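January 2018

Small claims hearing over the deposit was this morning. I got to the courthouse early and sat in the hall for most of an hour with the folder on my lap. There were 2 cases ahead of ours, both over cars.

The amount I asked for was $539. The landlord, Yeoh, sent Bleddyn Harries from the office, who brought the lease and a cleaning bill for $179. He had no pictures from the day I moved out. I had mine printed, and the letter I mailed in October asking for the money back, with the post office receipt stapled to it.

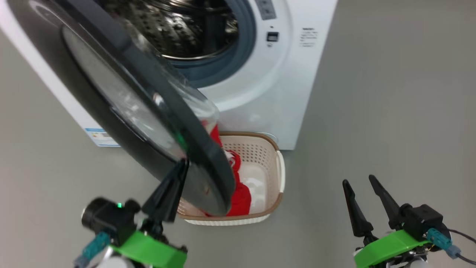

By Lucrezia Martinelli

The judge asked me when I gave written notice and where I had told them to send the check. I read both answers off the letter. Then she asked Mr. Harries for an itemized list of deductions. He said one had been mailed to the Lenside address. I moved out of Lenside, so I don't know why it would go there. She wrote something down and asked him for a copy. He didn't have one with him.

He offered me $300 in the hallway before we went in. I said no. I thought about it again during the drive home and would still say no.

No decision today. It comes by mail. Arif Wijaya, who took his old landlord to the same court, waited three weeks for his. The clerk said that if I win they can still appeal, and she gave me a sheet on how to collect if they don't pay. I put it in the folder behind the receipts.

Parking was eight dollars. Called Chiyo when I got in, then had soup. Work tomorrow at seven.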